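Altville高等技術学院 協働ロボット実習課程
学生プロジェクト「Estar」に関するよくあるご質問

本ページは、Estarへの参加を希望する学生、保護者および学外の関係者の皆様から寄せられるご質問への回答をまとめたものです。募集要項と記載が異なる場合は、募集要項の記載を優先します。

1 プロジェクトの概要

Estarとはどのような活動ですか。
協働ロボット実習課程に設けられた通年の学生プロジェクトです。参加学生は班に分かれ、2台のロボットアームとベルトコンベアを用いた小型電気部品の搬送を題材として、動作の設計、教示、データの記録および評価を行います。成果は学内の報告会で発表するほか、希望する班はIrkthorpe搬送競技会に出場することができます。

授業と部活動のどちらに該当しますか。
授業科目として扱います。所定の時間数を満たし、報告書が受理された学生には単位を認定します。競技会への出場は任意であり、出場の有無および順位は単位の認定に影響しません。

指導は誰が担当しますか。
主任指導員はイアソン・スパノス（Iason Spanos）です。安全講習および機器の使用許可についても、同指導員が責任者を務めます。作業中は、主任指導員または同指導員が指名した実習助手が実習室に在室します。

活動の場所と時間を教えてください。
Zervas棟212号室で、毎週火曜日の午後に活動します。開始時刻は学期ごとに時間割で公示します。火曜日以外に実習室を使用する場合は、班長が使用願を提出し、許可を受けてください。使用願の様式は212号室前の棚に備えてあります。

年間の実習時間はどの程度ですか。
規定の実習時間は111時間です。安全講習、机上での設計作業、報告書の指導を受けた時間もこの中に含まれます。競技会当日の時間は含まれません。

2 応募と選考

応募の資格はありますか。
本学院に在籍し、「制御基礎」の単位を修得済み、または当該年度に履修中の学生が対象です。学科は問いません。過去には電気科、機械科のほか、情報処理科の学生も参加しています。

定員は何名ですか。
1学年につき11名です。応募者が定員を超えた場合は、志望理由書と面談により選考します。成績の順位のみで決定することはありません。

プログラミングの経験がなくても応募できますか。
応募できます。初めの段階では、ティーチペンダントを用いて姿勢を一点ずつ登録する方法を学びます。文字によるプログラムの記述は、教示の基本操作が確認できた後に始めます。ただし、変数、条件分岐、繰り返しの考え方については、応募前に「制御基礎」の教科書の該当章を読んでおくことを勧めます。

年度の途中から参加できますか。
欠員がある場合に限り、10月に追加募集を行います。追加で参加する学生も安全講習を省略することはできません。また、前期に行った教示課題のうち、主任指導員が指定するものを補習として提出していただきます。

途中で参加を取りやめることはできますか。
できます。班長に相談のうえ、取りやめ届を学務係に提出してください。提出の時期によっては履修の記録が残る場合がありますので、事前に学務係で確認してください。班で使用していた記録用紙および鍵は、届の提出と同時に返却するものとします。

費用はかかりますか。
実習に必要な部品および消耗品は学院が用意します。保護眼鏡と作業着は各自で準備してください。競技会に出場する場合の交通費には補助の制度がありますが、全額を保証するものではありません。

3 実習の内容

搬送課題の内容を教えてください。
基本課題は、一方の青い部品箱に置かれた押しボタンスイッチをグリッパで把持してコンベアに載せ、他方の箱に収めるまでの一連の動作です。対象物の位置を変えた条件でも動作が成立することを求めます。応用課題では、種類の異なる部品が同じ箱にある場合の選別を扱います。使用する部品の一覧は、課題書の別表に記載しています。
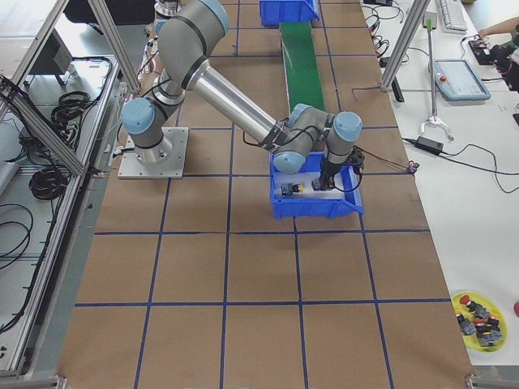
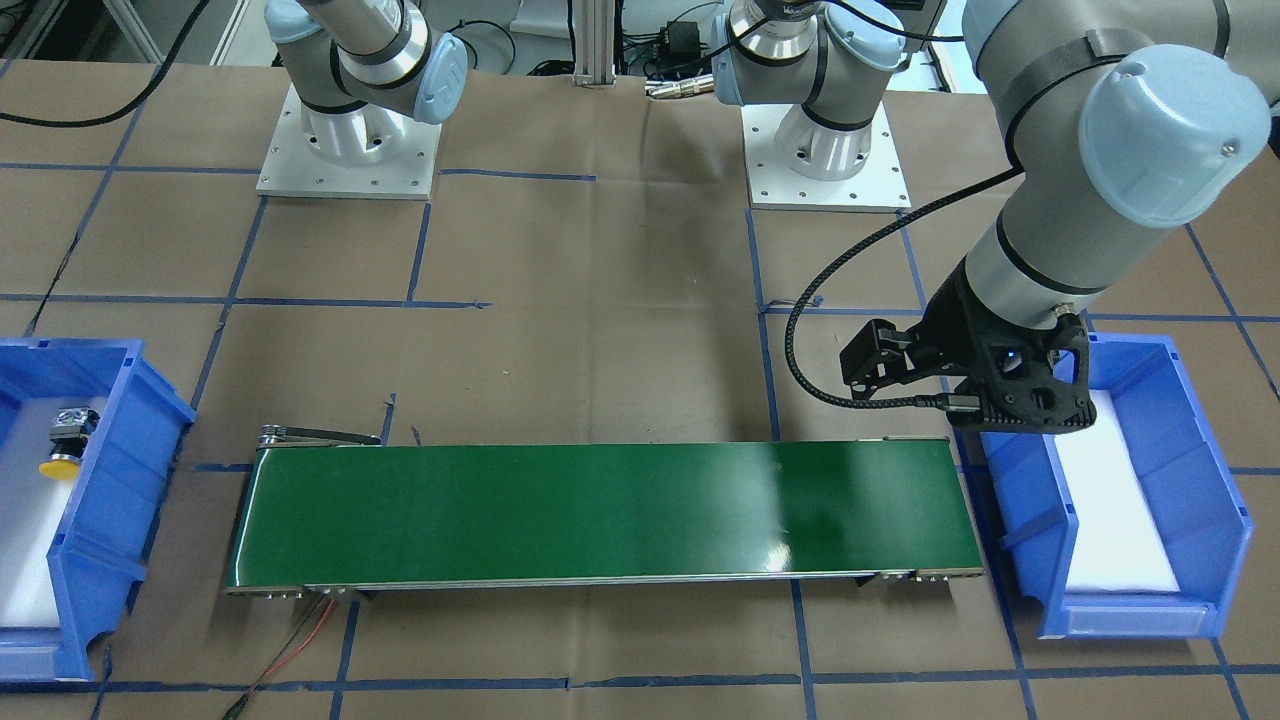
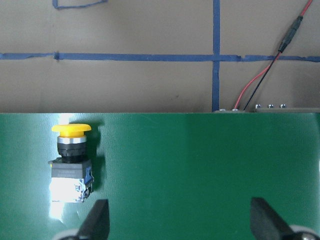 基本課題の評価は、把持、載置、受け渡し、収納の各段階に分けて行います。途中の段階で失敗した場合も、それまでの段階は評価の対象となりますので、記録を残さずにやり直すことのないようにしてください。載置については、部品が安定した姿勢で置かれているかを確認します。3枚目の写真では、黄色いキャップを上に向けたスイッチが緑色の面に直立しており、グリッパの指はどちらもスイッチに触れていません。評価表ではこの状態を「自立・非接触」と記入します。倒れている場合、または指が触れたままの場合は、それぞれ別の欄に記入してください。判断に迷うときは、指導員に確認を求め、その旨を備考欄に残すものとします。

作業台に貼られている青いテープは何に使うのですか。
机面の区画を示すものです。本プロジェクトでは、紙の上の区画を配置記録の単位とし、箱やコンベアをどの区画に置いたかを班の記録用紙に書き写します。テープを剥がす、または貼り直す場合は、必ず指導員の立ち会いのもとで行ってください。位置がずれると、それ以前の配置記録との照合ができなくなります。

2台のアームを同時に動かすことはありますか。
応用課題の後半で行います。前半の課題では、1台を待機姿勢に置き、もう1台のみを動作させます。同時動作に移る前に、各アームの動作範囲を図に記入し、重なる領域での優先順位を定めた書面を提出してください。口頭での説明をもって提出に代えることはできません。

部品箱の底に敷いてある白い材料は外してもよいですか。
課題の条件に含まれるため、外すことはできません。汚れや変形が認められた場合は実習助手に申し出てください。交換を行った日以後の記録には、交換済みである旨を付記します。

グリッパの指先を自作することはできますか。
応用課題に進んだ班に限り認めます。設計図、材料名および取付方法を記載した申請書を提出し、許可を受けてから製作に着手してください。試作した指先は、最初に低速で動作を確認し、指導員の確認印を得た後に通常の速度で使用します。学院の備品である指先を削る、穴をあける等の加工は認めません。

実習で記録するデータには何が含まれますか。
関節の角度、グリッパの開閉指令、カメラの映像および各試行の成否です。成否は当番の学生が目視で判定し、試行の終了ごとに記入します。まとめて後から記入した記録は、評価の資料として採用しません。

試行の回数に決まりはありますか。
各班の年間の目標は、有効な試行637回です。有効な試行とは、開始時の配置、動作の記録および成否の判定がすべて揃ったものをいいます。目標に達しなかった場合も単位の認定を受けることは可能ですが、報告書の中で不足の理由と対応を述べていただきます。失敗した試行も、記録が揃っていれば有効として数えます。

記録したデータを自宅に持ち帰ることはできますか。
関節角度と成否の記録は、所定の申請により持ち出しを認めます。映像には他の学生の手や声が記録される場合がありますので、原則として実習室内の端末で閲覧してください。報告書に映像の一部を用いるときは、記録に含まれる学生全員の同意書を添付するものとします。

4 安全に関する事項

安全講習は必ず受けなければなりませんか。
必ず受講してください。受講を終えていない学生は、アームの電源が入っている間、床の黄線の内側に入ることができません。前年度に受講した学生も、継続して参加する場合は改めて受講が必要です。

作業中に手を入れてもよい範囲はどこまでですか。
動作プログラムの実行中は、作業台の紙が敷かれた範囲に手を入れることを禁止します。部品の補充や箱の位置の調整は、停止を確認し、操作担当者が「停止」と発声した後に行ってください。操作担当者は、補充の担当者が手を引いて合図をするまで、再開の操作をしてはなりません。

非常停止ボタンは誰が押してもよいのですか。
在室者の誰が押しても差し支えありません。見学者も同様です。押した理由について後日確認することはありますが、不要な停止であったことを理由に評価を下げることはありません。停止後の復帰は、指導員または実習助手が行います。

ティーチペンダントの置き場所に決まりはありますか。
操作中は操作担当者が保持するか、手の届く机上に画面を上に向けて置きます。非常停止ボタンの上に物を重ねないこと、ペンダントのケーブルをアームの動作範囲に渡さないことの2点を守ってください。

教材として使うスイッチと、実際の停止回路のスイッチを間違えるおそれはありませんか。
搬送の対象として使用する押しボタンスイッチは、いずれの回路にも接続していません。押しても機器は停止しませんので、予備も含め、使用しないものは所定の皿または箱にまとめて保管してください。安全講習では、停止用の機器の位置を一人ずつ指さして確認します。

服装の指定はありますか。
袖口の締まった作業着と、つま先の覆われた靴を着用してください。ひも付きの名札、指輪、腕時計は作業台に近づく前に外します。髪が肩にかかる場合は束ねてください。手袋の着用は、配線の点検時に指導員が指示した場合に限ります。

ケーブルの抜き差しを学生が行ってもよいですか。
通信用のケーブルについては、配線講習を修了した学生が行うことができます。電源の接続およびアーム内部の配線には触れないでください。ケーブルがグリッパや手首の動きに引かれている様子を見つけた場合は、動作を止めたうえで実習助手に知らせてください。

5 競技会への出場

Irkthorpe搬送競技会にはどのように申し込みますか。
学院が取りまとめて申し込みますので、班から主催者へ直接連絡する必要はありません。出場を希望する班は、基本課題の全段階を連続して完了した記録を添えて、出場希望書を主任指導員に提出してください。

学内の課題と競技会の課題は同じですか。
部品を箱から箱へ移すという点は共通していますが、配点と制限時間が異なります。競技会の課題書は毎年改定されますので、前年度の課題書を用いた練習については、変更点を確認した上で行ってください。

学院の機器を会場に持ち込みますか。
アーム本体および架台は持ち込みません。会場に用意された機器を使用し、班は指先、動作プログラム、配置図を持参します。会場の座標の取り方が実習室と異なる場合がありますので、基準点を入力し直す手順を各班で書面にしておいてください。

6 見学および取材

在校生や保護者が見学することはできますか。
活動日に限り受け付けます。見学は黄線の外側からとし、一度に入室できる人数は当日の作業内容により指導員が決定します。安全講習の実施日および競技会直前の調整日は、見学を受け付けていません。

見学の際に写真を撮ってもよいですか。
指導員の許可を得た場合に限り、機器および作業台の撮影を認めます。学生の顔が写る撮影はご遠慮ください。ストロボの使用は、カメラによる部品の認識に影響しますのでお控えください。

他校と共同で課題に取り組むことはできますか。
学院間の協定に基づいて実施した例があります。ご希望の場合は、担当教員のお名前、参加予定の学生数および希望する時期を記載した文書をお送りください。日程の調整に時間を要しますので、実施を希望する学期の前の学期までにご連絡をお願いします。

7 お問い合わせ

質問はどこに送ればよいですか。
応募、単位および費用に関するご質問は学務係、実習内容と安全に関するご質問は協働ロボット実習課程の窓口で承ります。実習課程の内線番号は637です。指導員が実習中の場合は、折り返しのご連絡となります。

機器の不具合に気付いた場合はどうすればよいですか。
動作を停止し、その場で指導員または実習助手に報告してください。報告後、機器の名称、直前に行った操作、画面に表示された内容を不具合票に記入します。記入が終わるまで、配置を変えずに保ってください。不具合票は212号室の入口にあり、控えは班の記録用紙に綴じて保管するものとします。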